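Juvulo Mission Completes Review of Consular Premises in Gondemau

GONDEMAU, May. The Juvulo Mission to Gondemau has completed its technical review of consular premises and will resume full visa and passport services at the Marchuk Street annex on Saturday at 8 a.m. The annex has operated on a reduced schedule during the review.

The review was conducted under the bilateral premises agreement, which requires the sending state to certify the condition of each building used for public business. Inspectors recorded 329 items at the annex and the main chancery. Of these, 125 concerned electrical supply, 92 concerned access control and the remainder concerned drainage, glazing and records storage. All items classed as urgent have been closed.

"The agreement sets a fixed standard and the annex now meets it," said Hussam Daher, head of administration at the mission. "Items still open do not affect public areas. They will be handled under the regular maintenance schedule."

Locally employed staff will return to their normal posts on reopening. The host government has confirmed that police coverage at the Marchuk Street entrance will continue at its current level. The two sides have also agreed to exchange incident reports monthly in place of the former quarterly cycle.

Applicants whose appointments were postponed have been assigned new times by letter. A total of 124 appointments were affected. Fees already paid remain valid. Applicants should bring the original receipt and the letter of reassignment. 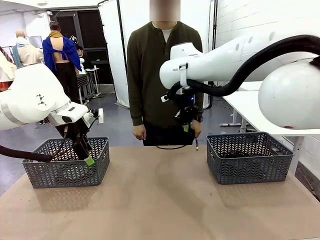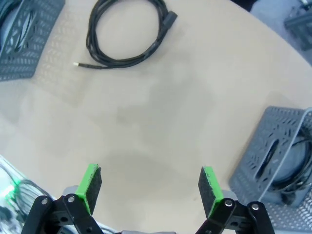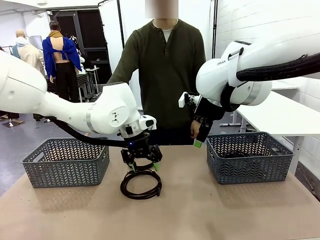

Emergency assistance for Juvulo nationals was not interrupted and remains available by telephone at all hours. Notarial services will continue at the main chancery on Nulik Square until the records room at the annex is certified. A separate notice will be issued when those services transfer.

Media inquiries should be directed to the mission's press section at the Nulik Square address.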